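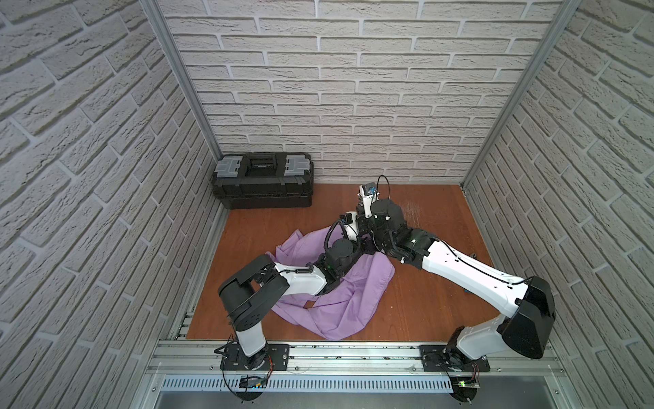
Week 4: Purple, and how cloth came by it

Notes for the dress and textiles evening class, Javcombe. Tutor: Delwyn Trevaskis

Last time we finished with the blues, and I promised you the best story in the whole course. Purple! For most of history it was the colour that cost a fortune, then within a few years in the Victorian age it was on every high street. I still get a thrill teaching it.

The sea snail years

The old purple of the Mediterranean came from murex, a family of sea snails. The dye sits in a small gland, and it starts out clear or pale. Air and sunlight do the rest, taking it through yellow and green before it settles to purple (please look up a film of this before next week, it is a joy to watch). Each snail gives a tiny drop, so a strong shade on a whole cloak took thousands of them. The dye works stank, and were usually kept at the edge of town.

Rules about who could wear it came and went in Rome. Keith Gilchrist asked in July whether these rules were ever obeyed. Partly! People wore copies made with cheaper dyes, and the lawmakers kept having to write new rules, so draw your own conclusions.

Purple for the rest of us

Further north, dyers had other tricks. Keep these in your notebook:

Orchil, from lichens. A lovely soft violet, traditionally steeped in stale urine. Fades badly in light.

Woad or indigo over madder. Blue first, then red on top. Slow, but it lasts well if both baths are good.

Logwood, from Central America. Purple with an alum mordant, near black with iron.

Brodie Hoani has kindly lent us the Prendergast sample book, which has 236 dyed snippets glued in with the recipes beside them. Do turn to page 41, where a logwood purple has gone brown along one side and stayed bright under the fold. You could spend an hour on that page alone. 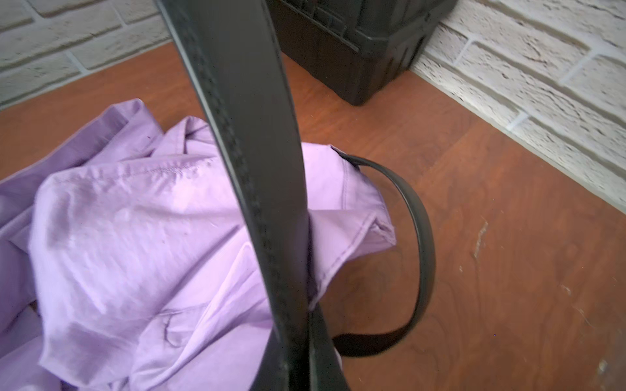 Why did lavender and mauve become so common after the 1850s?

A young chemist, William Perkin, was trying to make quinine from coal tar in 1856 and ended up with a purple dye. It took well on silk, it could be made in a factory, and the price of purple fell as other makers joined in. Queen Victoria wore mauve to her daughter's wedding in 1858, and the fashion papers went wild for it.

What I love about Perkin is that he was eighteen and working in a rough little laboratory at home. He noticed the colour while cleaning up a failed experiment, and he had the sense to try it on a bit of silk. Cotton was harder. It needed a mordant to hold the new dye, and working out a good one took him a good deal more effort.

Pale shades and half mourning

Lavender had a second life in mourning dress. After the months of dull black, a widow could move on to grey, mauve and lavender, often with black trimmings. Shops stocked whole departments of the stuff. Rangi Ngata is bringing in a family letter on exactly this subject, so leave room in your notes.

Before next time

Read the Clavisetti handout as far as the section on mordants. Bring a scrap of undyed wool or silk, washed, and an old apron. We start at 6.30 and the logwood bath will already be warm.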